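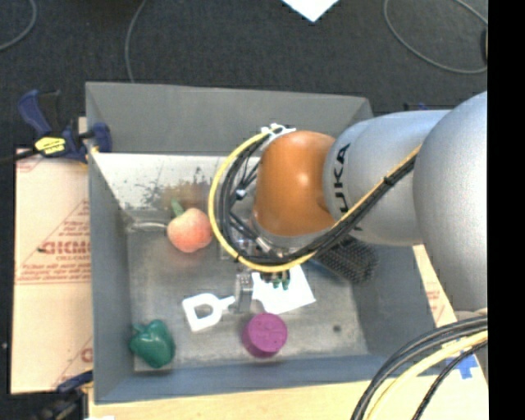 The Tiltcombe 800 is an open-top gray bin for loose, mixed items that are put in and taken out from above. It is rectangular, with tall matte walls and a flat floor. The far wall in the photo is a plain panel with a pale band below it, and the dark worn patches and scrapes along that band, like the scuffs on the floor, are the kind of wear we class as cosmetic. 

Home Products Bins and Liners Spares Downloads Contact

Intended use

The bin is supplied for sorting benches, packing stations, returns desks and test areas where the contents change from one load to the next. It is not a transport container. It has no lid and no stacking rim, and it should be emptied before it is moved. Do not use it for liquids, hot parts or unwrapped food intended for sale.

Construction

Walls and floor are separate parts. The walls carry a matte gray finish selected to keep glare down under overhead lighting. The floor is a metal plate, supplied unpainted, and will mark in normal service. Light scuffing does not affect the flatness of the plate and is not covered by the warranty. Gouges with a raised edge should be dressed with a fine file, working toward the center of the plate.

The floor plate can be turned over once. Both faces have the same finish when new. Plates worn on both faces are available as a spare part under the Seixas range, together with fixings.

Specifications

Inside length: 800 mm
Inside width, at floor: 580 mm
Maximum distributed load: 58 kg
Maximum single item: 147 mm in any direction for unaided removal by hand
Bench clearance required: 100 mm on all sides
Finish, walls: matte gray
Finish, floor: bare metal

Loads are given for a bin standing on a flat, rigid surface. On a frame or trestle, support the floor plate along both long sides and once across the middle.

Loading

Place heavy items first and away from the corners. Soft items, fruit included, bruise against the bare plate if dropped from the rim; lower them to the floor or fit the Vanenier liner. Paper and thin card tend to cling to bare metal in dry rooms. If sheets are handled regularly, the ribbed version of the liner lifts them far enough for an edge to be caught.

The liner covers the floor only. It is cut to size and held by its own weight. Trim it with a knife if the bin has been fitted with a divider, and leave a small gap at the walls so that it can be lifted out for cleaning.

Cleaning

Empty the bin and brush out grit before wiping. Use a damp cloth and mild detergent on the walls. Abrasive pads will polish the matte finish and leave shiny areas that cannot be restored. The floor plate tolerates a nylon brush. Dry it the same day, including the joint at the foot of the walls, where dirt collects first. Adhesive residue can be removed with isopropyl alcohol.

Inspection

Check the wall fixings after the first week of use and every March after that. Replace any wall panel that has cracked at a fixing point. Discoloration at the foot of a wall can be left as it is unless the surface has begun to flake.

Ordering

The bin is shipped assembled. Liners, floor plates and fixings are shipped flat. State whether the bin will stand on a bench or on a frame, as the feet are different. Purport supplies all spares for current and earlier versions; for earlier versions, include the inside length with your order.

Technical questions: Eilidh MacLeish, Product Support, Purport.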